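Separation rules for a two-arm cell handling cord: one workspace or two?
Posted by Widad Tannous, 10/1/21

We are writing the operating rules for a dual-arm spooling task and want to settle them in simulation before the Mevetti cell is built. Both arms share one surface, with the cord laid across it and the spool standing between them.

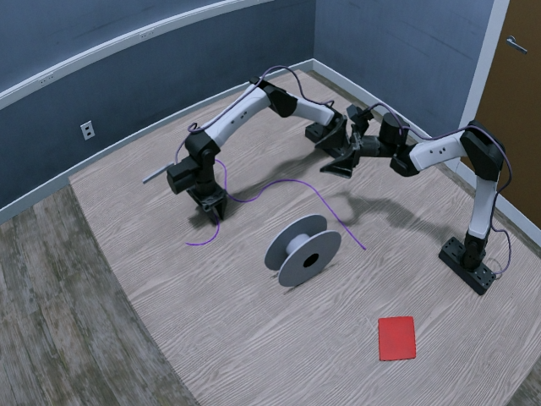 Our draft treats the whole surface as a single shared zone, so only one arm may move at a time. Over 202 simulated runs that made the cycle too slow to be useful. Is there an accepted way to let both arms move and still have a rule an auditor can read?

Jad Bitar

Split the zone by task phase. We did this on the Brovine line in June. Each phase gets a written owner for the middle strip, and the other arm keeps a minimum clearance of 68 mm, measured from the outermost part of the tool including cables and housings. People measure from the flange and get it wrong.

Write a separate rule for the grip. A cord has no fixed shape, so closing the fingers doesn't tell you where the free end is. Require a grip check before any lift, and log it.
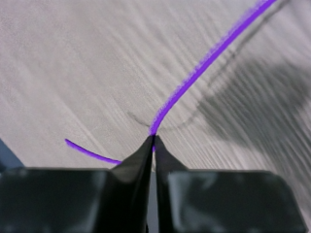 Set the lift speed low until the check passes, then raise it. Put the limit in the controller, not in the script. Define what happens on a failed check as well: open, retract straight up, stop both arms. Do not allow an automatic retry in the shared strip.

None of this replaces the risk assessment on the real cell. Simulated clearance is only as good as the cable model.

Saliba673

Just slow both arms down. Worked for us.

Ulik

Slowing down doesn't address who owns the strip. Agree with Jad on the phases. Also put the version of the simulation model in the rule document. Ours didn't have it and we had to redo 2482 runs.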